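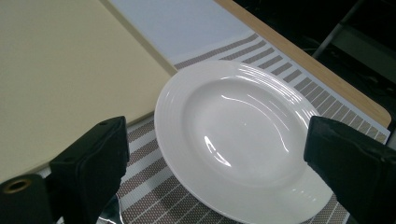
Plate and placemat on the demonstration table, with the fingers of the hand-held gripper open on either side.

Usen Hand-Held Gripper Pair
Equipment reference 3113
Supplied by Flasteron
Category: Demonstration and teaching equipment
Availability: on loan to member sites, or for supervised use at Wokingate

Overview

The Usen pair consists of two grippers held by an operator, one in each hand, and used to carry out ordinary table tasks at a normal working height. It is offered to colleges, training centres and laboratories that wish to show visitors how handling work is demonstrated by a person before it is attempted by a machine.

The pair may be seen in use at the Wokingate open day in August. The session is held in the ground-floor hall, and the same equipment is used there as is sent out on loan. Sites considering a loan are encouraged to attend before submitting a request, as most questions about space and table layout are more easily settled in the hall than by correspondence.

What is supplied

Two hand-held grippers, left and right
Cables for both grippers
One spare set of fingers
Transit case with fitted inserts
Operator's guide and a laminated set-up card
Table setting kit, on request

The table setting kit is listed separately under the Lungu range and must be requested at the same time as the grippers. Sites may use their own crockery and cutlery if preferred. Very thin rims and highly tapered handles should be tried out before the visiting public arrives.
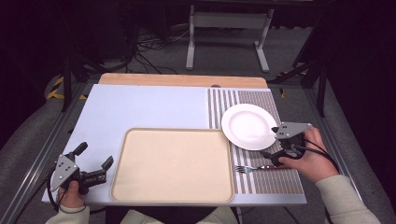
Reading time: 3 minutes

The table setting demonstration

The open day programme is built on a single task, the laying of one place at a table. The operator sits at the table with a gripper in each hand and works with a plate, a fork, a striped placemat and a serving tray. The task was chosen because visitors of all ages know what the finished result should look like, and can judge the work without technical explanation.

A plate and a fork also make quite different demands. The plate is wide and round, and the operator must decide where on the rim to take hold of it. The fork lies close to the surface of the mat and calls for a lower, more careful approach. Visitors often ask why the fork takes longer – the guide contains a short answer which staff may read out or adapt.

Each gripper carries a triangular grey plate marked with black dots, mounted above two black fingers. The plates should be kept clean and should not be covered with labels or site stickers. Marks left by adhesive are charged as damage.

Visiting the open day

Doors open at 10 am and the first demonstration begins at 10.30 am. Further demonstrations follow on the hour until 3 pm. Each is limited to 50 visitors, and a timed ticket is issued at reception. School parties are asked to book in advance and to state whether step-free access is required.

Visitors remain outside the marked floor area while a demonstration is in progress. A supervised trial is offered after the last session to representatives of sites that have applied for a loan. Sleeves should be close-fitting at the wrist and jewellery should be removed.

Space and preparation

A firm table and a chair of suitable height are required. Cables must be routed away from the public side of the room. The floor boundary should be marked before the case is opened, and one member of staff should be assigned to it for the whole session.

Overhead lighting is acceptable. Where glazed plates are used, strong spotlights should be turned aside, as the glare makes the rim difficult for visitors to follow.

Loan terms

The standard loan is one calendar month. The borrowing site is responsible for carriage in both directions and for insurance to a value of £4000. Equipment is to be returned on a Monday, in its own case, with the completed condition sheet inside the lid. Worn fingers are replaced without charge – they should be returned with the pair and not discarded.

Related items

Lungu table setting kit
Usen spare fingers, set of four
Floor marking tape, yellow and black

Loan requests and open day bookings are handled by the Wokingate equipment desk. Please quote reference 3113.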